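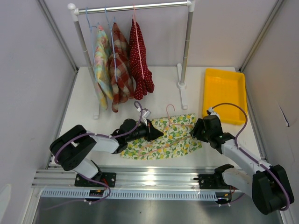 Palberg Fabric Wash, 40 oz

Concentrated liquid detergent for cottons, blends and most synthetics. Use 2 capfuls for a full load. Works in cold water - no pre-soak needed.

Not for wool or silk. For those, see Merero Delicate.

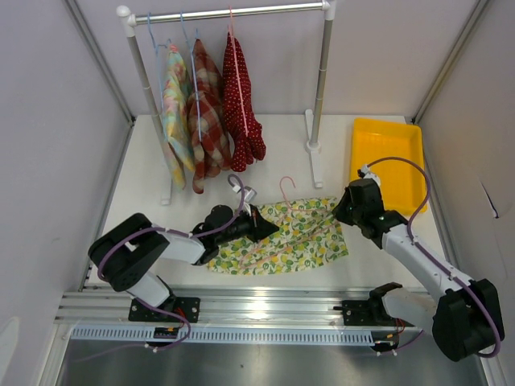
Dyed clothes should be washed inside out and kept apart from whites the first few times. Tie-dye in pale colors like yellow and pink can pick up color from darker items. Plaids can go in with other colors. Hang up to dry out of direct sun.

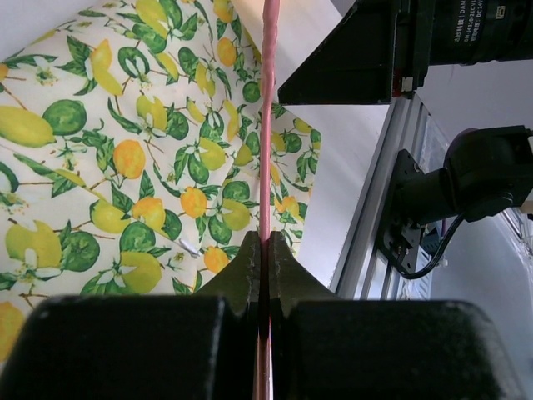 Stretchy trims and straps should be dried without heat.

Item no. 1249. Sold singly or by the case. Label revised July 2013.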